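Do inside-the-park home runs go to the career total?

Clikano

I am following baseball only since May and I keep a notebook with the hits of my favorite player. In the game on Wednesday the ball stayed in the field, but he ran all the bases and the announcer called it a home run. Should I write it together with the normal ones? My cousin says it must have a separate column.

Srithong

Yes, you write it together. A home run is a home run in the career total, also when the ball never leaves the park. The only condition is that the scorer gives no error on the play. In our amateur league I have scored 2094 games and I saw very few of them.

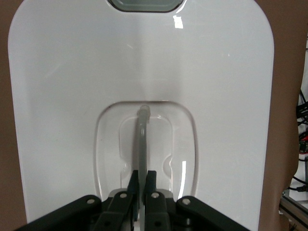
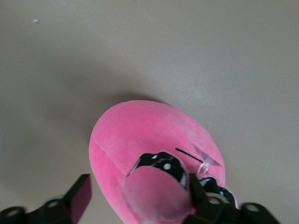 For your notebook I recommend one line for each game, and a small mark next to the inside-the-park ones. I use a colored pencil for it. A pink like the plush toy is easy to find again when you turn the pages, and it does not cover the numbers. Put the total at the bottom of each page, so you don't have to add everything again in the fall.

Filtar

Same as above. But be careful, if the fielder drops the ball and it is an error, then maybe he gets only a double or a triple and the rest is the error. Check the box score the next morning, sometimes they change it.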